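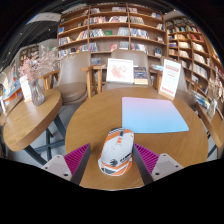

Hand Tools First: Setsuko Hayashi on the Mitau Open Day

Posted 3/30/26
Interview by Ilham Wattimena

Setsuko Hayashi runs data and tooling at Mitau, a small group that trains manipulation policies for tabletop tasks. At its open day the group put its hand-held grippers on a reading-room table among the bookshelves and let visitors use them. I took a turn, picked up a computer mouse four times out of five, and then sat down with Hayashi to ask what the recordings are for.

The tool is a two-finger gripper without an arm. The operator closes the fingers by hand, and a wide-angle camera on the body records what happens between and beyond them. Motion is recovered later from the video. The same finger geometry is mounted on the arm that runs the trained policy, so the view the policy gets at run time is close to the view it was trained on.

"The fingers have to match," Hayashi said. "If the hand tool has one compliance and the arm has another, you have trained on contacts you will never reproduce. We learned this in August, when we changed the insert on the arm and left the old one on the tools. Grasp success fell on everything with a curved side."

The inserts are ribbed and slotted, in magenta. Hayashi said the color was the result of a stock decision at the printing shop and was kept for consistency. Changing it now would mean mixing two appearances in one data set. The ribs let the insert bend around an object under load, with the darker pad on the inner side doing the gripping.

A mouse is a harder object than visitors expect. The shell narrows toward the top on many models, and a grasp taken too high slides off. The correct approach is low, with both fingertips near the table and the pads meeting the sides at the same moment.

"People come down from above as they would with their own hand," she said. "Your own hand has a palm and three more fingers to correct with. With two fingers, if one side touches early, the mouse rotates. Then you either follow the rotation or back off and start again. Both are acceptable in the recording. What we don't want is the operator using the other hand to straighten it."

I had done that on my third attempt. Hayashi confirmed that the recording would be discarded.

Mitau holds 1,132 accepted recordings in its desk-object set, with a target of 3,000 before the next training run. A session produces a mixture of clean grasps, recovered grasps and rejects. The rejects are mostly tracking failures. The software that reconstructs the gripper's path needs fixed visual features in the background, and a blank wall supplies very few.

"Bookshelves are close to ideal," Hayashi said. "There are edges everywhere, at several depths, and they stay put for the length of a recording. Our own lab has white partitions. We have hung printed sheets on them, which works, but then every recording has the same sheets in it."

Variation in the surroundings is the second argument for working outside the lab. A policy trained in one room tends to use the room. Hayashi described an early model, called Emuno internally, that placed objects correctly in the lab and missed by the width of a hand when the table was turned. It had taken its bearings from a window frame. The current model, Endance, was trained on recordings from homes, offices and reading rooms, and the same test no longer disturbs it.

I asked how she knew that the difference came from the locations and not from the larger quantity of data. She said the group had checked by training two versions on 1,000 recordings each, one set from a single room and the other from many. The many-room version did better on an unfamiliar table. On the original table the single-room version was slightly ahead.

"That part gets left out when people talk about this," she said. "If your robot is going to stay at one bench for its whole life, record at that bench. Diversity costs you something."

The afternoon demonstration used an arm running Endance in a side room. It was asked to move a mouse from the middle of a table onto a pad. It completed the task on most runs, slowly, with a pause above the object before each descent. On one run it closed short and lifted nothing, opened again and repeated the approach. A visitor asked whether the second try had been programmed. Hayashi replied that it had not been written as a rule, and that the training set contained enough recovered grasps for the behavior to be learned.

The remaining difficulties are ordinary ones. Glossy shells reflect the ceiling lights and confuse the width estimate. Cables are excluded altogether, and every mouse in the set is cordless. Grip force is not measured on the hand tool, so the arm closes to a position and relies on the inserts to absorb the error. Hayashi considers this adequate for desk objects and inadequate for anything that crushes. A version with a force sensor is being built with Namboodiri, a workshop that already makes the mounting plates. It adds weight at the front of the tool, and operators tire sooner.

I asked what she takes from an open day, apart from the recordings. She said new operators are useful for finding faults in the instructions. The printed sheet tells people to "approach slowly," and several visitors had moved so slowly that a single grasp ran past the recording limit. The next sheet will give a time in seconds.

"Experienced operators all grasp the same way after a while," she said. "They stop making the small errors. That is good for yield, but the arm makes small errors constantly, and it needs to have seen somebody get out of them."

Visitors' recordings go through the same review as staff recordings and are stored without sound. Mitau expects to finish checking the open-day set before it starts on kitchen objects, beginning with lids.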